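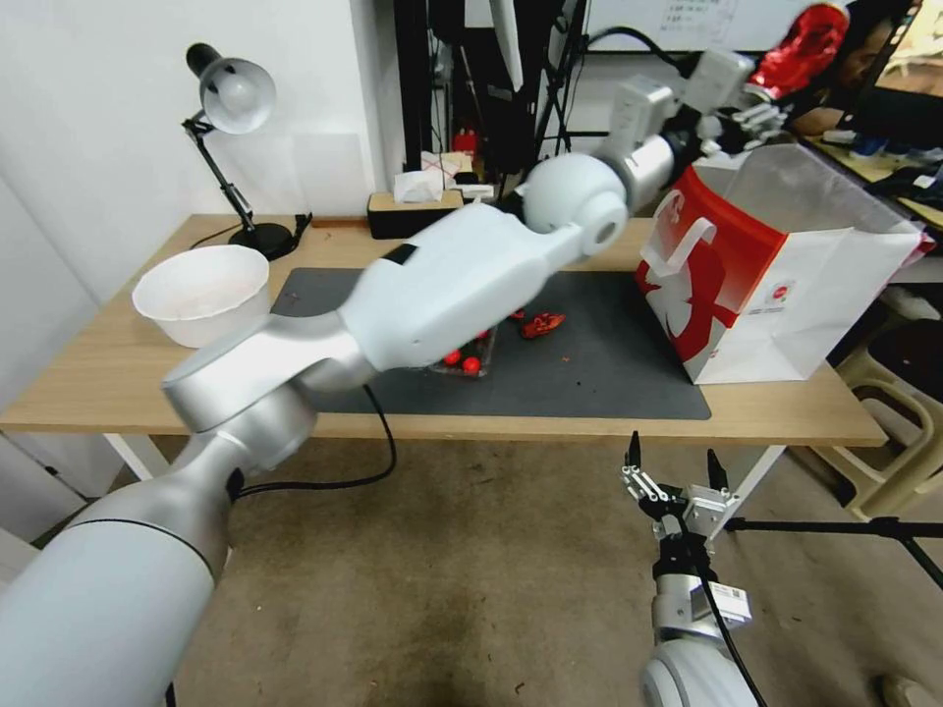 # Nidley table-clearing set: data card and kit plan

Print this page | E-mail this page

Nidley is a set of recordings of a two-armed robot dealing with the leftovers of a meal at a desk. This card covers what is in it, what we bought to make it, and what we would buy if the money came round again. Wumpini Quartey keeps the recordings, Esi Akpalu keeps the budget, and they are on speaking terms most weeks.

## What is in the set

- 1094 episodes, each one attempt at clearing or sorting a laid table
- Joint positions for both arms and gripper opening
- A written note per episode, of varying patience

Episodes that went wrong are kept and marked as such. Please don't filter them out and then write to tell us how tidy the data is.

## The station

A desk with a pale wooden top, a dark grey mat over the middle, a white basin at the left end and a paper shopping bag at the right. The desk lamp stays at the back left. We priced proper lab benching from Hellard and then bought a desk. 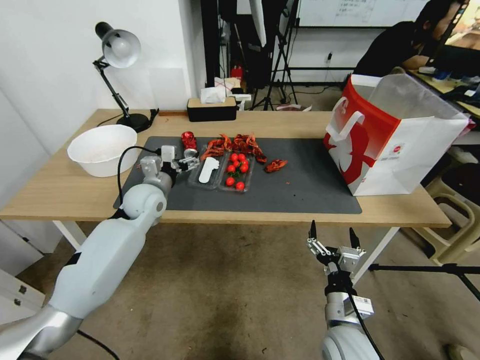 **Do I need two arms to collect something like this?**

One arm will do for most single pick-ups, but budget for two if you want handovers or anything held steady while something else is opened. Buying the second arm later cost us a second delivery charge and a second round of calibration.

## What we budgeted for, and what we forgot

The arms were the easy part. They had a line in the plan, a quote from Kisetti and a meeting about them. The following had none of those:

- **Fingertips.** We allowed for two spare pairs and have used 12. Order them with the arms, as Kisetti's postage on a small box is a work of imagination.
- **Cables.** Longer than you think. Measure with the arm at full reach, then add a bit.
- **Mats.** Buy three. Food gets on them.
- **Food.** Filed under "consumables" until Nii Darko in accounts asked what sort of consumable had claws.
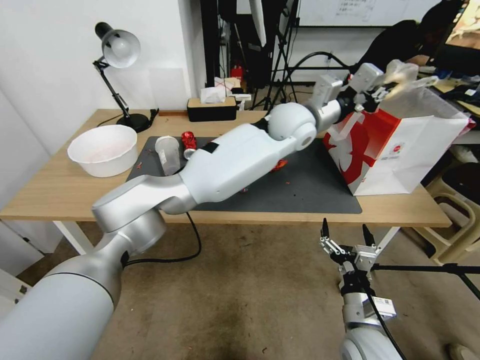
- **Bags and cups.** Thin clear plastic is hard on grippers and cheap to buy, so it earns its place in any task list. Keep a box of spares from the same batch, or half your episodes will feature a slightly different cup and you will have to write that down.
- **Cleaning.** Roughly 40 minutes a day that no plan of ours ever mentioned. Put it in as staff time.

Delivery on the arms was quoted as "by March". We took this to mean the nearest one.

## Resetting between episodes

Put things back by hand. Positions should vary, so don't trace round them with a marker pen (we did, on the first mat). Change the mix of items at the start of each session:

- cup, upright or on its side
- drinks can, likewise
- tray with tomatoes
- shellfish, whole or in pieces
- wrapped bun
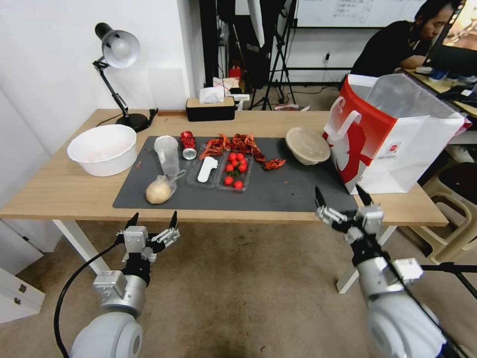 Nkrumah Essien's rule is that a session ends when the person resetting starts arranging the tomatoes by size. Plan for two people per station, swapping over. We costed for one, and the notes from those weeks are very short.

## If you are planning your own

Get the service contract in writing before the deposit goes out. Dogbe offered us cover that excluded "contact with foodstuffs", and Adwoa Lamptey found that line at five on a Friday, which saved us a good deal more than her overtime. Hold back part of the budget until you have run the station for a month. Ours was all spent on arrival day, and the fingertips came out of the travel money.

## Known gaps

One room, one desk. No hot liquids, no glass. Of the sessions, 57 have no reset notes. Corrections to Wumpini, invoices to Esi.

Print this page | E-mail this page

12 comments | 40 shares

Search this site: Enter keywords Go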